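4. Préparer la pâte et former les feuilles

Cette section concerne le kit de fabrication de papier Brostent, format carte. Lisez-la en entier avant de remplir le bac. Le montage du tamis et du cadre est traité à la section 3.

4.1 Préparer la pâte

1. Déchirez 25 g de papier non couché en morceaux de la taille d'un timbre. Ne les coupez pas aux ciseaux : les bords nets donnent des fibres courtes et une feuille cassante.

2. Couvrez les morceaux d'eau tiède et laissez tremper une nuit. Le papier aquarelle et les cartons épais demandent une deuxième nuit.

3. Versez une poignée de papier trempé dans le mixeur, complétez avec de l'eau jusqu'au repère et mixez par impulsions courtes. Arrêtez dès qu'il n'y a plus de morceaux visibles.

4. Videz le mixeur dans le bac et recommencez jusqu'à épuisement du papier. Remuez à la main, doigts écartés, en allant jusqu'au fond.

Attention : ne faites jamais tourner le mixeur avec du papier et trop peu d'eau. Le moteur chauffe et la garantie ne couvre pas ce cas.

Remarque : la pâte égouttée se garde deux jours au réfrigérateur dans un récipient fermé. Si elle sent mauvais, jetez-la à la poubelle, pas dans l'évier.

4.2 Ajouter les inclusions

Les sachets livrés avec le kit contiennent des pétales de bleuet, du thé noir et des fils de lin. Vous pouvez utiliser vos propres végétaux s'ils sont parfaitement secs.

1. Faites bouillir les pétales foncés pendant 2 minutes, puis égouttez-les. Sans cette étape, ils laissent une auréole brune autour d'eux au séchage.

2. Ajoutez les inclusions directement dans le bac pour un effet dispersé, ou posez-les à la pince sur la feuille encore dans le tamis pour choisir leur place.

3. Si vous comptez écrire à la plume, versez l'encollage Cavano dans le bac (une mesure par préparation) et attendez un quart d'heure.

Attention : les graines gonflent au contact de l'eau. Pour un papier à planter, incorporez-les juste avant de former les feuilles et ne mettez pas d'encollage.

4.3 Former la feuille

1. Remuez le bac. Tenez le tamis grille vers le haut, cadre posé dessus, bien serrés l'un contre l'autre.

2. Plongez l'ensemble en biais, redressez-le à plat sous la surface, puis remontez sans vous arrêter.

3. Pendant que l'eau s'écoule, secouez légèrement d'avant en arrière, puis de gauche à droite. Cessez quand la pâte ne bouge plus.

4. Enlevez le cadre en le soulevant tout droit. Une goutte tombée sur la feuille y fait un trou ; dans ce cas, retournez le tamis sur l'eau et reprenez au point 1.

5. Couchez la feuille sur un feutre humide, d'un mouvement de bascule, en appuyant sur le bord opposé avant de relever le tamis.

Remarque : la pâte s'appauvrit à chaque feuille. Rajoutez-en une louche quand vous voyez la grille au travers.

4.4 Presser et sécher

1. Empilez les feutres et les feuilles entre les deux planches de la presse Yoshida. Serrez les écrous à la main, en croix.

2. Laissez une demi-heure, videz la gouttière, resserrez d'un tour.

3. Étendez les feuilles sur leur feutre, à plat, loin d'un radiateur. Comptez un jour en été, davantage en hiver.

4. Décollez chaque feuille en partant d'un angle. Si elle gondole, glissez-la sous une pile de livres pendant une nuit.

Pour les cartes pliées, marquez le pli au plioir sur la feuille sèche, dans le sens où elle se courbe le plus facilement. Les feuilles du kit conviennent à un grammage final de 200 g/m². Au-delà, le pli se fend sur l'extérieur.

Attention : n'imprimez pas au laser une feuille contenant des pétales ou des fils. Les inclusions peuvent se détacher dans l'appareil. Le tampon et la linogravure ne posent pas de difficulté.

4.5 Nettoyage

Rincez le tamis des deux côtés aussitôt après usage. Filtrez l'eau du bac avant de la vider. Les feutres se lavent à l'eau froide, sans adoucissant.

Pièces de rechange : grille, feutres et écrous sont disponibles auprès de Huvstead.

Texte : Hanane Lahlou. Relecture technique : Latifa Ezzat. Version du 20/08/2024. 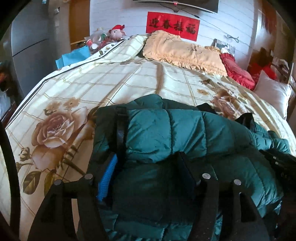 Couvre-lit crème à motifs de roses et doudoune bleu-vert.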